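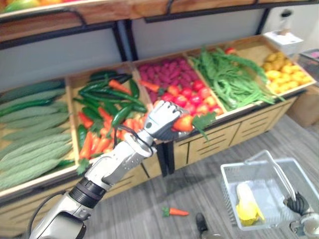
Sort stored vegetables by shape before sorting them by kind. Long, firm items stack on the diagonal and hold each other in place; round, soft items roll and bruise. In the angled wooden bins, the ridged gourds and the cucumbers lie along the same diagonal, while the tomatoes have a stretch of their own. Carrots migrate, and one has got in on top of the pink fruit. A divider 4 cm higher than the front lip prevents most of this.

For carrying, use a rigid plastic basket with slotted walls and a slotted base.

- Load no more than 500 g of tomatoes per layer.
- Put carrots at the bottom, tops trimmed.
- Rinse the basket weekly and dry it upside down. Grit collects in the slots.
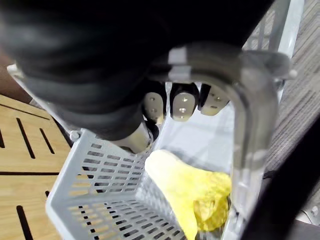 One reader objects to the trimming: carrot tops left on for the first day show how fresh the root is, and should come off only before chilling. The point is fair for carrots eaten within the week. For longer storage, cut the tops to 1 cm on arrival.

Last revised May 3, 2023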